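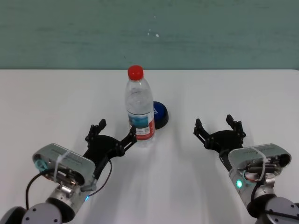 Newsroom > Products > Tabletops

Biltwood adds matte white tabletop to Ornino range

PORUVHOLM, January. Biltwood has added a plain matte white tabletop to its Ornino line of work furniture. The surface is intended for packing stations, sorting rooms and shared workrooms where small items such as bottles and caps have to be easy to find.

The matte finish limits glare under overhead lighting. In load tests at the company's Bilyk site, sample tops carried 100 kg at the center for 20 hours with no measurable sag. A total of 1,394 tops were made in the first production run.

The tabletop is sold in three widths and fits all current Ornino frames. Existing frames can be refitted with the supplied screws. Orders are open through Biltwood dealers, and spare edge strips are listed separately.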